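Did your job change once the packing got automated?
Glória Valente

I pack snack boxes at Puscombe, and in November they start teaching the robots our picking. What happens to us who do it by hand?

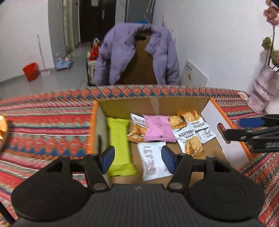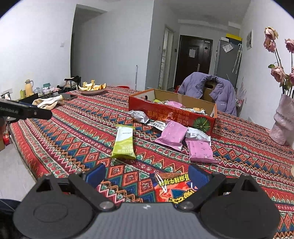

I've done this three years and I'm fond of it — the little packets and all. Do the hours go?

Emanuel Nistor
Ours didn't, bless them, but the work moved. Two of us now mostly fix jams and wrong picks. Ask for the training in writing, and ask early!

Tahira Abbasi
Depends on the boss.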